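Arm faults at home: what to check before you blame the software

By Sneha Ahuja

The Kelter forum will tell you that every dropped part is a firmware problem. I doubt it. My arm runs on an Orska controller, and the update notes promised "safer gripping." It let go 4 times in 35 tries before the update and 4 in 35 after. 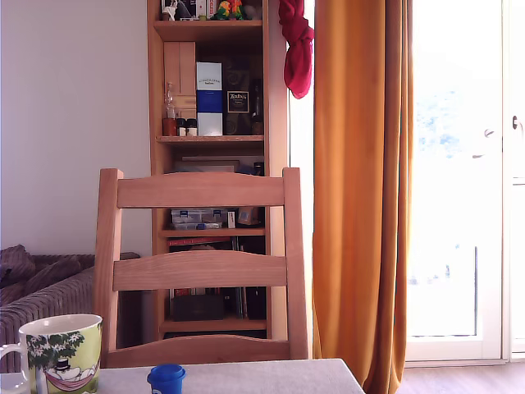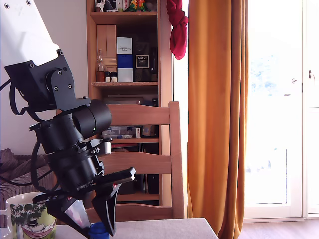

Grip faults mostly start with what you hand the thing. Small, smooth plastic is the worst, and a part that light slides before the fingers have any hold on it. Practice with something like the little blue plastic piece on the table, never the mug. I'd move the mug off the table too, whatever Trernex says about its collision stop. Mine kept pushing for over 20 seconds against a jar before it quit.

Tie back loose cable before you power up. A loop that snags at full reach can pull a plug halfway out, and then you get a fault that comes and goes and looks just like bad code.

Wipe the fingers with a dry cloth. The D'Souza cleaning kit did nothing for me that an old T-shirt didn't.

Keep the power switch where your free hand is. Don't count on the stop button in the app.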